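Budgeting for Hand-Held Grippers: Where the Money Goes After the Purchase Order

Small robotics groups that decide to collect their own manipulation data usually begin with the price of the hardware. It is the easiest number to get and the least useful one to plan with. A pair of hand-held grippers is a modest purchase next to a robot arm. The costs that decide whether a program runs for a year or stalls in its second month sit further down the sheet.

Drivano, a contract automation firm that handles packing and sorting for food distributors, went through the exercise this spring. Its first draft had three lines: grippers, cameras and a storage server. The version that was approved had 40. Most of the added lines were small, and most of them recurred.

Finger pads are a fair example. Ridged pads wear at the tip first, and wear changes how a thin packet is picked up long before it is visible to the operator. Drivano now replaces pads after 60 hours of use and buys them in bulk from Fukano, which molds them to the jaw profile. A pad costs little. A session recorded on a worn pad has to be repeated, with the operator's time paid twice. The same reasoning applies to pivot hardware. Loose bolts let the fingers splay under load, and the recorded jaw opening no longer matches the true one. A torque check takes a few minutes per pair and should be entered in the plan as labor. 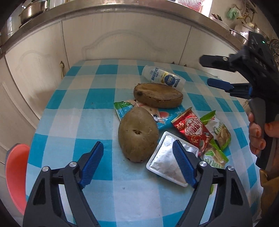

Objects are the next item, and the one most often left out. Potatoes, foil packets and bottles are cheap, but they are consumables. Produce softens and has to be rotated out. Packaging creases with handling, and a packet that has been gripped many times behaves differently from a new one. Drivano sets aside a fixed sum per operator per week for groceries and treats it like printer paper. Its buyers are told to mix weights, finishes and stiffnesses, and to avoid buying a full case of any one thing.

Location has a price as well. Drivano compared a built studio with the use of ordinary kitchens. The studio had a higher fixed cost and a lower cost per recorded hour. Kitchens reversed that, and added travel, insurance and setup time. The firm chose kitchens for the first phase on the grounds that the variation in counters, tablecloths and lighting would have had to be bought for the studio anyway.

Spares were sized using a failure log from Boutros, a supplier that rents gripper sets by the month. The log covered 1876 sessions, and 52 of them ended early for a hardware fault. Cables and connectors led the list. On that basis Drivano carries one spare set at each site and keeps no stock of complete handles.

Rental deserves a line of its own. For a trial of under three months, the Boutros rate came in below the purchase price once calibration was included. Past that point, buying was cheaper, provided the buyer had a technician on staff. Drivano bought its main sets through Bulline and rented for the overflow.

Storage and review close the sheet. Each recorded hour has to be uploaded, checked and either kept or discarded, and the checking is done by people. Drivano budgets review time at the same hourly rate as collection and revisits the figure each quarter.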